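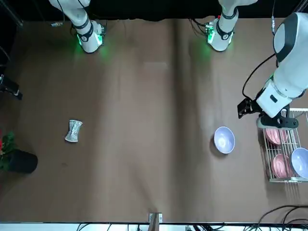
We need a house rule before we need a standard

When I began to work with robot arms, I believed that safety rules were written for the big machines in car factories, those behind yellow fences. A small arm that clears a table seemed to me something different. I have changed my opinion, and I would like to explain why.

In our laboratory in Liltau we keep a logbook of each trial in which an arm handles household things. It now has 2,382 entries. I read all of them last month, and what surprised me was how few of the notes told what the writer meant by the word "finished". For one colleague a trial was finished when the bowl was in the rack. For another it was finished when the arm was back at rest and the fingers were open. Both wrote the same word in the same column, and later we made a percentage from it. I do not trust this percentage any more, although I presented it myself at the Sininham workshop.

The published standards speak mainly of force, speed and the emergency stop. These are necessary and I would not remove one line. But they say little about the small decisions which fill our day. Is a crushed can rubbish or is it an object to be kept? May the gripper touch the inside of a bowl from which a person will eat? If the fingers close on the rim and the bowl slips, must the arm try again, or must it wait for a person?
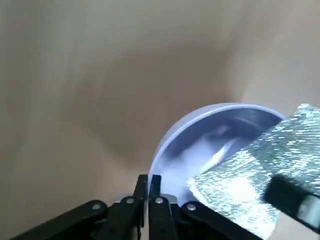

My view is that every group should answer such questions on paper, before the first trial, in words that a visitor can understand. At Pimlow, where I worked before, we had a document of 30 pages and I met only one person who had read it to the end. Here we have five rules on one sheet, beside the stop button. The second rule says that the arm does not make a third attempt alone. The fourth says that cables on the floor are looked at before the power is switched on. They are not clever rules, but a new student can follow them on the first morning.

Some colleagues say that this makes the work slow. It is true. The Quansah project lost 300 trials because the rule about attempts was changed in the middle, and the old results could not be compared with the new ones. I understand their anger. Still, I would prefer to lose them again than to mix them quietly.

We will revise our sheet in April. I want to add a sixth rule, that the person who writes "finished" must also write what was on the table at that moment. Two of my colleagues are against it, and we have not yet agreed.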